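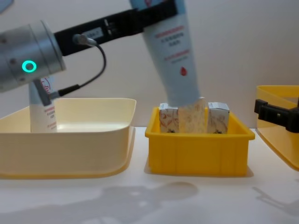 2022年5月26日 阴,下班时下了一点雨

脚后跟又疼。换了鞋也没用,站的地方还是那块水泥地,垫子四月份申请的,到今天没有来。两条机械臂倒是来得很准时,箱子拆得也干净,连泡沫都有人专门收走。

今天是我在新工位上的第一个整天。之前都是上午去看两个钟头,下午回老线拣货,今天早班一上来就把我的名字从老线的板子上擦了,写到“Iltolar”那一栏下面。Iltolar是这套东西的项目名,供应商起的还是公司起的我没弄清,问过,回答也不一样。板子上写的是“协作员”。我在这里做了11年,先是打包,后来拣货,后来带新人,工牌上一直写的是“仓储作业”,一下子变成协作员,工资那一栏没变,我专门去看了。

先把今天干的事记一下,免得过几天又混了。

工位就是一张白桌子,靠墙,两边各一条臂。Clorkbridge那边的人说这叫“小件归位”,就是把散的小件,软管、小纸盒这一类,从一个容器挪到另一个容器,按单子配好。我们以前叫“摆盘”,没有人觉得这需要一个名字。摆盘是新人第一个礼拜做的活,手生的人做这个最好,慢慢认货,认包装,认哪个盒子一捏就瘪,哪支管子盖子容易松。我自己也是从这个开始的。现在这个活给了机器,新人第一个礼拜做什么,我上次开会问过,说是“直接进入更高价值的环节”。更高价值的环节是什么,会上没有讲。我估计就是去老线拣货,从头到尾没摸过货,直接上去拣。

早上开机是Futton来的技术员做的。Futton是我们这片仓的总库,离这里坐车要很久,他每天一早过来,脸色都是青的。他人不坏,话少,接线的时候会把工具摆得整整齐齐。他让我站在旁边看,说不用记,有手册。我还是记了,记在手背上,洗手洗掉了一半,中午又去翻手册,手册里的按钮名字跟屏幕上的对不上。他说屏幕是新版。那手册呢?手册还没更新。我说那你让我看手册做什么。他笑了一下,没接话。

我也不想为难他。他是跟着这套设备走的人,设备在哪里他在哪里,下个月说不定就去别的仓了,到时候站在这里对着旧手册的人是我。

上午第一轮,单子很简单,都是护肤品一类的小货,软管加小纸盒。我的任务是把货放进起始的容器里,站到黄线外面,按确认,然后看着。看着是最累的。以前手里有活,脑子可以空着,哼两句歌,想想晚上买什么菜,手自己会动。现在反过来,手闲着,眼睛不能离开,脑子也不能走,因为它一停就要我去处理,处理慢了屏幕上有个时间一直在走,红的。谁在看那个时间我不知道,但是肯定有人在看,不然做成红色干什么。

宣传材料上写这套东西一个班能归位2000件。我问过,这个数是怎么来的。回答是供应商在自己那边测的。供应商叫Baptiste,我没见过他们的人,只见过他们的胶带,封箱用的,上面印着名字,撕下来很黏手。在他们那边测的,货是他们挑的,桌子是他们的,灯也是他们的,旁边站着的人大概还是做这套东西的人。我们这边呢,货是什么来什么就是什么,盒子有压过角的,管子有半瘪的,送来的周转箱有时候颜色都配不齐。我把这话说了一遍,技术员说会“逐步适配”。逐步适配的意思,我理解就是我去适配它。

这句话写下来有点刻薄,但是上午就是这么回事。比如说放货,我习惯把软管横着放,一层一层码,稳当,也不占地方。不行,要竖着,要靠边,不能叠。小纸盒也不能贴得太紧,贴紧了它下不了手。那么放货的这个人就得花时间把每一件摆成它喜欢的样子。摆好以后它再一件一件拿起来,放到旁边。我站在黄线外面看的时候就想,我都已经摆到这个份上了,多伸一下手不就到了吗?

跟旁边包装台的大姐讲这个,她说你可别到处说,说了人家以为你怕丢饭碗。我说我怕不怕跟这件事对不对是两回事。她说在他们眼里就是一回事。她说得可能没错。在这种地方提问题,先要证明自己不是因为害怕才提的,这个我证明不了,因为我确实也有点怕。怕和看得出毛病可以同时有的嘛。

十点多的时候停了一次。屏幕报的是“目标姿态异常”。我过去看,管子歪了,靠在容器边上,就是软管竖着放总会有的那种歪法。我把它扶正,退回去,按确认,继续。这个动作今天做了很多遍,我一开始还想记一下遍数,后来不记了,记了也不会有人收这张纸。上面要的报表里有“停机时长”,没有“人扶了几下”。扶一下不算停机,只要在规定时间里恢复。所以从报表上看,今天上午运行得非常平稳。

这一点我想多写几句,因为睡不着的时候老想它。

报表上每一栏都是真的,没人造假。件数是真的,时长是真的。可是读这张表的人在楼上,读出来的就是机器自己跑了一上午。我在哪里呢?我在“恢复时间”里面,恢复得越快,我就越看不见。如果我慢一点,磨蹭一点,停机那一栏就会长出来,楼上就知道这里还是得有个人。可是我又不会磨蹭,十来年的手,看见歪的就想扶,扶完了才想起来自己刚刚又把自己抹掉一次。

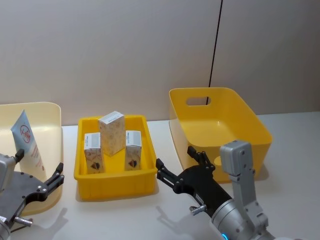

交接单的事今天也闹了一下。老线的交接单是一张纸,上一班的人写,下一班的人看,字丑没关系,哪个货架缺货,哪箱受潮,哪个扫码枪电池不行,都写上面,有时候还有人画个小乌龟。新工位没有纸,只有一个表,选项是勾的,“正常”“异常”“需维护”。我交接的时候想写一句,右边那只深的黄箱子一直空着,没有单子要往里放,占着半边桌面,右边那只手老在它前头转,能不能先撤掉。没有地方写。我就去看了一眼,左边米色的盆里还竖着一支软管,中间黄托盘里三个小纸盒,高的那个在后面,两只夹爪都张着,什么也没拿。这种情况应该勾哪一个?勾“正常”,它没有坏。勾“异常”,要填异常代码,代码表里没有“箱子多余”。我最后勾了正常。下一班的小伙子来了,我用嘴跟他说的,他说哦,然后看看那个箱子,说那它放在那儿干嘛。我说布局图上有。

布局图是Clorkbridge那边画的,贴在立柱上,过了塑。画得很漂亮,每个容器一个位置,还有箭头。我们以前的桌子没有布局图,桌上的东西今天在这里明天在那里,谁用谁挪,用完了也不一定挪回去,为这个也吵过架,吵得还挺凶。所以我不说以前什么都好。以前夏天最热的时候拣货的人晕过,以前月底加班加到大家都不说话,以前有个组长专门把重货派给他不喜欢的人。这些机器一样都没有。机器不挑人。这一点我承认,我也愿意写在这里。

只是布局图没有人能改。要改就提单子,提单子给技术员,技术员转Futton,Futton再问Baptiste,Baptiste那边评估要不要重新标定。为一个空箱子。我以前把一个空箱子挪开,用脚就行了。

中午吃饭,食堂的豆腐又咸。跟老线几个人坐一起,他们问我那边怎么样,我说就那样。他们想听的大概是两种,一种是“不行,笨得要死”,听了大家笑一笑,放心;另一种是“厉害得很,我们都完了”,听了也可以骂两句。我说就那样,两边都不满意。可是真的就那样。它拿得不错,软管那种东西捏轻了要掉,捏重了要瘪,它捏得住,也没见它把哪支捏坏。第一次看的时候我也站着看了好一会儿,跟看人家师傅包饺子差不多。它也慢。慢得很均匀,看久了犯困。到下午它还是那个慢法,而我到了下午已经不是上午那个快法了,所以如果把一整天拉平了算,到底谁快,我不敢打包票。他们拿一整天的数来比,我就拿不出话来。我只能说,比的时候请把扶管子的那只手也算进去,算到它那一边,我没意见,但是得算。

有个年轻的说,反正以后都是这样,早学早好。还说公司有补贴,考过协作员认证给2000块。我知道,我也报了。一边报名一边发牢骚,他大概觉得我好笑。我是这么想的,钱是要拿的,认证是要考的,这不妨碍我说手册跟屏幕对不上。考试考的就是那本手册,到时候我得先背一套对不上的名字,考过了,再回来按屏幕上的那套干活。

认证的题我看过一些模拟的。里面有一道问协作员的首要职责是什么,标准答案是“保障系统连续运行”。我选的是“保证货品准确完好”,错了,扣分。我盯着这道题看了蛮久。以前带新人,我第一天讲的就是货,货不对,你再快也没用,客人收到的不是你的速度,是那个盒子。现在首要的是系统连续运行。也许出题的人没想那么多,随手写的,可是随手写出来的往往就是他们心里的顺序。

下午的事情记得简单点。

下午换了单子,还是软管和小纸盒,换了配法。换单的时候要等,技术员说切换只要90秒。我按了,等了,中间它要我确认三件事,其中一件我不知道在哪里确认,叫技术员,他在打电话,等他打完。这个90秒跟那个2000件是一家出来的,都是在别人那边测的。我不是说他们骗人,他们那边可能真的就是这样。我只是觉得,一个数字离开了它出生的那张桌子,就该有人再量一遍,而量的人最好是站在这张桌子旁边的。这个建议我提了,提在意见箱里,新的意见箱是扫码的,扫进去先让我评星级。 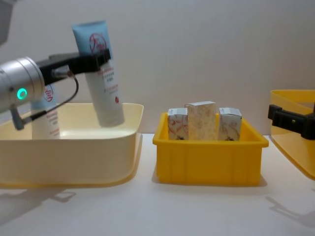 左臂夹着软管,就在米色大盆上方。右边那只没夹东西。

下午三点多有人来参观,楼上带下来的,穿得都很干净,站在黄线外面。我站在更外面。他们看左边那只手夹着管子,管身上的小字都朝着外面,看得很认真,有人拿手机录。有人问,那旁边还需要人吗?带队的说,目前处于过渡阶段,有一位同事做辅助。那一位同事就是我,离他大概一个胳膊远。我没有觉得多受伤,写下来也没有当时那么别扭。只是“过渡”这两个字,我坐公交车回来的路上一直在嘴里过,过渡,从哪里过到哪里呢?他没有说时间。我在老线也听过这个词,上一次是换扫码系统,过渡了很久,久到后来大家忘了是在过渡,那台老机器现在还在墙角接着电。

参观的人走的时候,有一位落在后面,问我,那两个手哪个比较容易出问题?这个问题问得好,比前面那些都好。我说出问题的多半不在手,在怎么放。管子竖着容易倒向一边,盒子一高一矮挨着,矮的好拿,高的挡着后面。她点点头,好像还想问,前面在喊她了。

我想了一晚上这个,就是说,能问出这种问题的人,一般都排在队伍最后面。

然后是老线那边。我走了以后,老线少了一个人,没有补。说是Iltolar分担了小件,工作量下降,所以不补。小件确实分走了,分走的是最轻的那一块,留下来的全是大的重的形状怪的。以前重货拣累了,组长会让你去摆一会儿盘,坐在高凳上,两只手动动,腰歇一歇。这个不算休息,算干活,可是人人知道那就是休息。年纪大的几个全靠这个撑下半天。现在摆盘归机器了,机器不腰疼,它不需要歇。那几个人就得从早到晚搬重的。这笔账在哪一栏里?我看了Clorkbridge发的那份项目说明,里面有一节叫“员工获益”,写的是减少重复性劳动。重复性劳动是减少了,减少的恰好是大家抢着要的那一点重复。

我跟班长讲了。班长说他也看出来了,他说往上报过,上面说请提供数据。什么数据呢,腰疼的数据?他自己也笑,笑得不太好看。他夹在中间,我不怪他。他说能不能我来写一份,因为我两边都站过。我说好。答应完就后悔了,我哪里会写那种东西。可是除了我,目前也真没有第二个人两边都站过。

所以今天晚上本来要写那一份的,写着写着写成日记了。那一份应该写成什么样,先在这里打个底,明天誊。

一是高凳的事。机器那边不需要凳子,把高凳还给老线,老线每个人轮着有一段坐着的活,贴标也好,查漏也好,总要有一样。不能全是站着搬。

再就是扶管子要算。哪怕只在表里加一格,人工介入,不用写原因,打个钩就行。有了这一格,楼上看见的就是另外一张表。他们看了以后怎么决定是他们的事,可是至少看见的是全的。班长说这一格上面多半不喜欢加,因为加了以后设备的成绩会不好看。我说那不正好说明该加吗。他说你就别这么写。那我换个写法,写成“为优化容器布局提供依据”,他们喜欢依据。

还有手册,还有黄箱子。还有新人第一个礼拜到底去哪里认货。这个我觉得是最要紧的,偏偏最说不清楚。现在不出事,是因为现在在岗的人都认过货,一支管子拿到手里轻了,不用称就知道漏过;盒子封口贴歪了一点点,眼睛扫过去会自己停住。这种东西是在摆盘的时候长出来的,没有人教过,就是摸得多。过几年,摸过的人走了,新来的一上来就是站在黄线外面看屏幕,屏幕说正常就是正常。机器拿起一支漏过的管子,它会不会知道?我问过技术员,他想了想,说目前没有重量检测,可以选配。可以选配!我们这些人是标配的,他们不知道自己一直在白用。

写到这里又觉得自己在夸自己。11年里我也放错过货,有一次整箱发错,客人打电话来,组长替我挨的骂。人眼也会漏,尤其是后半夜。那种时候旁边要是有个不犯困的东西替我拿着,我大概会谢谢它。所以我对那两条胳膊没什么仇。它们在那里,亮一个蓝绿的小圈,叫它拿就拿,叫它停就停,比很多人好相处。我不信的是围着它写的那些话。什么释放人力,什么更高价值,什么平稳运行。哪一句话拎出来都没有一个具体的人在里面。

下午收工前又出了一点小状况,也记一下。下班前统计件数,屏幕上出来的是将近2000件,技术员挺高兴,拍了照片发群里,说第一天就接近指标了。我看了一下,那个数把来回挪的都算进去了,就是从盆里拿出来放到托盘,发现单子错了再放回去,算两件。上午换单前后有好一阵都在干这个。我跟他说,他去看日志,看了一会儿,说你说得对,这个口径要问Baptiste。照片已经发出去了。群里上面的人回了一个大拇指,又一个大拇指,一排大拇指。他看着手机,问我要不要撤回来。我说你自己看。他没撤。换成我,第一天,我可能也不撤。

他收工具的时候跟我说,他以前也是拣货的,在总库,做了几年,后来报名转的技术。这我倒没想到。我问他还拣得动吗,他说手生了。他说他刚转过来的时候也觉得那些数字不对劲,现在看习惯了。我不知道该怎么接,就帮他把线卷了卷,他说卷反了,又拆开自己卷。

回家路上下雨,伞在柜子里没拿。菜场只剩下几根莴笋,蔫的,买了。晚饭吃面,莴笋切丝炒了一点肉。洗碗的时候发现自己把筷子一根一根竖着放,互相不挨着,靠边。站在那里看了一会儿,又全拨到一堆去了。

明天要做的:
问垫子。
把手册里对不上的按钮抄一张纸贴在柱子背面(正面是布局图,不让贴)。
高凳先借过来再说,不打单子。
跟下一班讲,换单的时候看一下件数有没有倒着算。
报告,班长要一页纸,不许超。
伞。

脚还是疼,泡了热水好一点。认证的题再看几道就睡。刚才翻到一道,问协作员发现系统运行正常但货品外观可疑时应该怎么处理,四个答案里没有一个是把货拿起来看看。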